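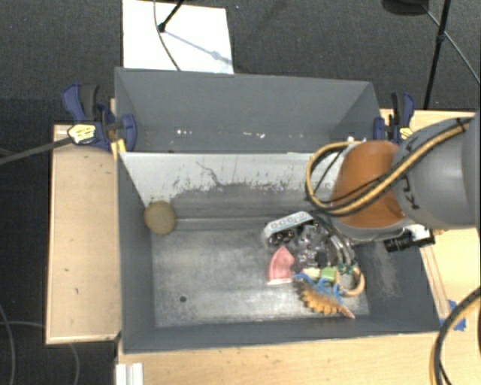 Slide 2. Fixture rules for bin picking, Volik procedure, September revision.

Clamp the bin at the rim before the arm is enabled. Check cable slack at full wrist rotation — both directions. Keep loose cords off the table.

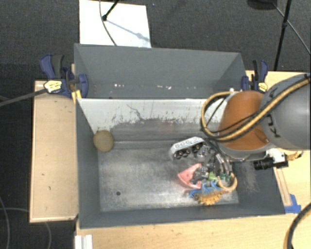
Log every grasp, failed ones included. The Drivden set holds 3,542 attempts under one object list. Do not swap objects mid-run. Stop and inspect the fingers every 30 grasps.

Next slide: Sarier stop categories.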